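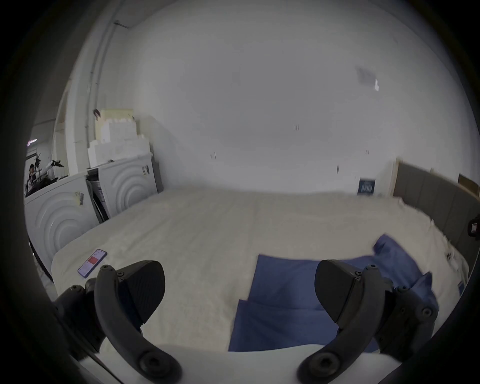
"Play it again," I said, and Eero Pesonen played it again.

A blue cloth on a fluffy white blanket, two black fingers coming in from the bottom of the screen. Eero had the slide ready next to the video. It said 170 homes. He had put the number in a larger type than his own name, and I held that against him a little.

"Whose bedroom has washing machines in it?" I asked.

"Someone's in Wevville. That's the point, Marta. We didn't pick them. People live how they live."

I had come over from Vurkondale on the morning train to look at the result before the Preltholm people put money behind it. My job is to be the person who hasn't been in the room. By the time a team has spent a year on something they can't see it, and they hire me, or somebody hires me at them.

The claim was easy to say. You give people a gripper they hold in the hand, with a camera on it, and they tidy their own homes with it. Nobody drives a robot. Later you take everything those cameras saw and you train the robot on it, and the robot walks into a home it has never been in and folds a cloth. Eero's draft said it folded the cloth 31 times in a row without a miss.

"In how many homes?" I said.

"Unseen homes."

"How many?"

He took a drink of his coffee. "Three."

"Whose?"

He looked at the door, which was open, and I got up and shut it.

"Ogura's," he said. "And his sister's. And the apartment we rent for guests."

Ogura built the gripper. I'd met him once, a tall careful man who labeled his lunch. I could imagine his bedroom without any trouble. I could imagine the sheet pulled flat, the lamp where it ought to be and the cloth laid out square before the robot ever rolled through the door.

"Did he lay out the cloth?"

"Somebody has to lay out the cloth."

"Did he lay it out like that?" I pointed at the screen, where the far corner was all bunched up on itself.

Eero didn't answer. He ran the clip forward a bit and back again. There was a phone lying on the blanket with its screen lit, and I kept looking at it. In the training set there were phones on beds, packing foam, boxes leaning on walls, a person in the next room minding their own business. I went through clips for most of that afternoon and I liked them more than I wanted to. They were the first honest thing I had seen in the field in years. And then the test was three tidy bedrooms belonging to people on the payroll.

"It's a good data set," I said.

"Thank you."

"I don't believe your result."

"You think we cheated?"

"No. I think you gave it an easy exam and didn't notice." I turned my laptop around. I had picked 8 clips, all of them ugly. Poor light, deep blankets, cloth half under something. Wevville was the second one. "Go back to these. Take the robot, ask nicely, don't move a thing. Let them throw the cloth on the bed however they like."

"It won't fit past the machines in that one."

"Then write that down."

"You want me to publish that it can't get to the bed?"

"If it can't get to the bed, Eero, I don't much care how it folds."

He laughed, though not for long. He said the Preltholm deadline was the end of May and that eight visits with a van and two people would eat all of it. He said a person held the gripper in those clips, and a person leans over, and goes around, and shoves a blanket aside with a knee, and of course the camera never saw the knee. Then he stopped talking.

"Say that again," I said.

"The knee."

"Is that in the paper?"

"No."

He pulled the draft up and scrolled to the part called Limits, which had two sentences in it, one of them about battery life. He sat with his hands off the keys. Down the hall I could hear Ogura running the gripper open and shut on his bench, open and shut, checking the fit of something.

"He'll be upset," Eero said.

"Is his sister's place any messier than his?"

"Worse. I mean neater."

I missed the five o'clock train. He typed, and I read over his shoulder and took out the adjectives.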